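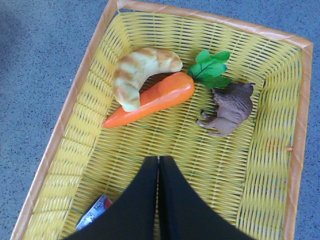 The rule I get asked about most since we put out the new Warby handling sheet is the one on page 8, the "closed before you travel" rule. It says the gripper fingers stay together any time the arm moves over a container it isn't picking from yet, and they only open once you've settled on an item. I know it feels fussy! But think about a basket where a toy croissant is lying right on top of a carrot - open fingers coming down early can catch the one you didn't want, and then your notes say one thing and your basket says another. So we close, we line up, we open, we pick. The sheet also asks for a pause of 30 seconds between runs, and I'll admit I used to skip that one myself (sorry, Adugna team). I don't anymore.

The other change is smaller. Before a run gets signed off, the tabletop around the basket has to be checked for strays, and the check goes in the log under the operator's own initials. If you find something, write it down first and move it second. Logs are due within 48 hours, same as before.

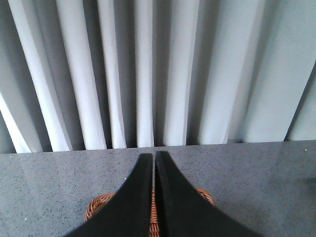
Mekdes Gashaw wrote in to say that the sign-off line should come before the pause, because by the time 30 seconds are up she's already thinking about the next run. I like that a lot, and I've passed it along to Tustden for the July revision. Keep them coming - the sheet is still a draft, and there's plenty of room in the margins.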